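Report the letting go

Posted 2020-07-22

Most papers on robot stacking report one number, the success rate. I have been reading and writing those papers for some years and I think the number is measuring the wrong part of the job. The part I care about is the release, when the gripper opens and the block has to stay where it is. We should score it separately, and publish the score even when it is bad.

My argument comes out of one small study, so I will describe that first.

Our group trained a policy called Drollanora to stack colored blocks inside a taped square on a table. There was nothing new in the policy itself. It was trained on demonstrations, it took in camera images and joint positions, and it put out motion commands. We ran 300 trials and counted a trial as a success if the tower was standing when the trial ended. By that count 224 trials succeeded. We wrote that in the draft, made a bar chart, and moved on to the related work section.

Bit-na Cho was checking the logs for an unrelated reason, a clock that had drifted on one of the machines. She noticed that many of the successes had long runs of finger commands near the end. She started pulling the video for those trials. In a good number of them the gripper opened, the top block moved, and the gripper closed and opened again, sometimes more than twice. The tower was up at the end, so we had called it a success. Anyone watching would have called it a near miss that was rescued.

We went back through all the trials and labeled each release by hand. A clean release meant that the fingers opened once and the top block did not visibly shift. Everything else got a different label. It was slow work and we disagreed with each other more than I would like. I had been generous about small shifts and Bit-na had not. We settled on her rule because it was easier to write down.

The result was that the ranking of our own methods changed. The variant we called Detach, which we had nearly dropped from the paper, came second on success rate and first on clean releases. Its only special feature was that it was trained with extra weight on the last part of each demonstration, from the moment the block touched down to the moment the fingers were clear. The variant that won on success rate won by recovering well. Recovering well is useful. It is a different skill, though, and our table of results had hidden that completely.

Why release is hard

People outside the field tend to assume that grasping is the difficult step. For a cube on a flat table with nothing near it, grasping is forgiving. If one finger touches first, the cube slides a little, the other finger catches up, and the grip closes. The table takes care of the rest.

At the top of a stack none of that help is available. If one finger leaves before the other, the block gets a push from one side, and what it is standing on can move too. If the block was held slightly tilted, it drops onto an edge. If the gripper rises before the fingers are open enough, it drags. All of these errors are small and all of them happen in a very short time. A policy that copies demonstrations sees few frames of this compared with the many frames of the arm traveling through open air, and so it learns the traveling very well.

The demonstrations have their own problem. Human operators also fumble the release, and they also fix it, and the fix goes into the training data. In our set 21 of the demonstrations had a second squeeze at the top. We had kept them because the tower stood at the end. In other words we made the same mistake in picking data that we later made in scoring.

What a shared table adds

With two arms over the same small area, there is another thing to judge. The arm that is not placing the block still has to be somewhere, and where it is matters. A finger left close to the tower is a hazard when the other gripper opens. A finger pulled far back is safe, but then the arm has a long trip if it has the next block to handle. A success rate treats both choices as equal so long as nothing falls.

A stack of three is enough to bring this up. With red at the bottom, yellow in the middle and green on top, and the green one a little to the left of the yellow, there is already an offset for the next move to deal with. One orange finger is right beside the green block and the other arm's finger hangs to the right of it across a wider gap, not touching. A person scoring only the tower would write nothing down about either finger.
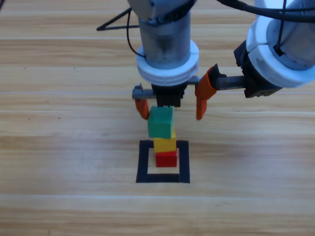
What I would like to see reported

I am asking for three things, and none of them needs new equipment.

The first is a clean release rate next to the success rate, with the labeling rule printed in full. I do not mind if other groups choose a different rule from ours. I mind if I can't tell what it was.

The second is the number of times the fingers opened per placed block. This comes straight from the command log and takes no labeling at all. The script we use for it, which we keep under the name Jurwood, is short and dull.

The third is a plain statement of whether demonstrations with corrections were kept or thrown out.

Objections

A reviewer told us that a standing tower is what the user wants and the rest is detail. For toy blocks I agree. I work on blocks because I expect the method to be used on something else later, and a part that can't take a second squeeze will not care that the final pose was right.

Another objection is that hand labels are noisy. They are. Our first pass had to be redone from trial 7 onward after we changed the rule. I would still take a noisy measure of the thing I want over an exact measure of something next to it.

The revised paper has both columns. Our best number in the new column is lower than our best number in the old one, and the draft reads less well for it. We are sending it in that way.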